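Llorente valley publishes its first shared heat and water plan

27/10/2025

The Llorente valley partnership has released its first shared plan for summer heat and water shortage. The document was prepared over two years by the partnership's small technical office together with Clindeo, a cooperative that works with municipalities on adaptation planning. It covers 13 municipalities, from the upper villages near the reservoir to the market towns on the plain, and it is the first time that all of them have agreed on one text.

Readers of this newsletter will remember that the earlier drafts were separate papers, one for heat and one for water. The towns asked for them to be joined. In a small municipality the same person often answers for the swimming pool, the fountains, the school buildings and the street trees, and this person does not have time to read two plans that sometimes say opposite things. The draft on heat, for example, recommended more trees and more shade in every school yard. The draft on water recommended no new planting which needs irrigation after the second summer. Both were reasonable on their own pages.

The joined plan solves this in a practical way. It gives a list of places where new shade has priority, and for each place it says where the water will come from. If no source could be named, the place receives built shade, such as awnings or a covered walkway, until a source is found. Some towns were disappointed by this rule, and the discussion about it took most of the spring. We think it was time well used, although it delayed publication by several months.

How the information was collected

The plan is based on three kinds of information. The first is the household survey, which received 1,204 answers. After removing duplicates and forms with no municipality marked, 1,114 remained for the analysis. The survey asked how people keep their homes cool, whether they have somebody to call during a hot night, and what they would give up first if water were restricted. The questions were the same in every municipality, and the forms could be filled in on paper or online.

The second is the record of indoor and outdoor temperature from public buildings. Schools, libraries and day centers in the valley kept small loggers through the warm season, and the readings were collected by Kindora, the open data service which the partnership already uses for its air quality pages. The loggers were not all placed in the same manner. In a few buildings they stood near a window or above a radiator pipe, and those series had to be left out. The method annex explains which ones, and we recommend reading it before comparing one town with another.

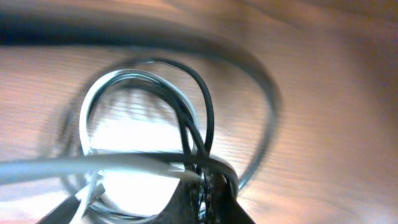 The third kind of information comes from the workshops. These were held in the evening, in two rounds, and were open to everybody. In the first round the participants marked on a printed map the streets they avoid in the afternoon and the places where they go to cool down. In the second round they received the maps back, with the measurements added, and could say where they disagreed. There was more disagreement than we expected. Several squares which look comfortable in the data are not used, for reasons such as traffic noise, missing benches or a bar that closes at lunchtime. The plan keeps these remarks next to the measurements and does not try to make an average of them.

What the survey says

The full tables are in the second annex. We mention here only the points which changed the plan.

Many households on the upper floors of older blocks open their windows all day, also in the hottest hours. When the workshops asked about this, people explained that the apartments feel closed and that the smell of cooking stays inside. A leaflet that says only "close your windows" is therefore of little use. The plan proposes home visits with simple advice for each type of building, starting with the blocks that have no outside shutters.

Tenants answered the survey less often than owners. The analysis applies a correction for this, but a correction cannot give back the opinions of people who did not answer. The next survey will be carried out partly at the door, and in more languages.

On water, most people who answered would accept restrictions on pools and on car washing before restrictions on vegetable gardens. This is true in the towns as well as in the villages, and it was important for the chapter on drought stages. In the old municipal rules, the gardens were among the first uses to be stopped. In the proposed order they come later, on the condition that watering is done after sunset and from a metered point.

A common set of drought stages

Until now each municipality declared drought stages by its own criteria. It happened that two neighboring streets, which share one pipe but not one town hall, had different rules in the same week. The plan introduces common stages that are linked to the level of the reservoir and to the flow at the lower gauge. When a threshold is passed, the technical office informs all the municipalities on the same morning, and each one publishes the same text.

The municipalities keep their right to be more strict. They cannot be less strict, with one exception for farms that have their own storage and report their use every month. The farming associations requested a longer transition for this reporting, and it was given.

The heat chapter uses a similar idea. There is one warning threshold for the plain and another one for the upper valley, where the nights are cooler but the houses are less prepared. On warning days the libraries and day centers in the list will stay open longer. The opening hours must be printed on the door, in large letters, and must not exist only on a website. This last sentence came from a workshop and it was included almost word for word.

Money and responsibilities

The plan does not create a new fund. It puts in order the measures that can be paid from existing budgets and those which need an outside grant. For the second group, the partnership will submit joint applications, so that the smaller municipalities do not have to write them alone. The first application concerns the repair of leaking pipes in the oldest part of the network. It is not a very visible measure, but by the calculations in the plan it saves more water than all the others in the water chapter together.

The monitoring will be done through Hunix, the shared reporting tool of the partnership. Every municipality has one page there, with the measures it has accepted, the person or department responsible and the state of progress. The pages will be public. Some municipalities asked that unfinished measures should not be shown in red, and a neutral color was chosen.

What is still open

Three subjects were left for the first revision. The plan says very little about outdoor workers, except for municipal staff, and the unions have pointed this out correctly. It does not treat the campsites, where the number of people in August can be larger than in the villages next to them. And the chapter on groundwater depends on old measurements, which must be repeated before any new well is permitted.

Comments on these subjects are welcome, also from people outside the valley who have experience with similar problems. They can be sent to the technical office by the usual contact form or left on paper at any town hall in the partnership. Please write the name of the chapter at the top of the message.

The plan, the two annexes and a short summary in large print can be downloaded from the partnership's library page. Printed copies are available for reading in all the public libraries of the valley. The temperature series are published by Kindora with an open license, and the survey data will follow when the check for personal information is complete.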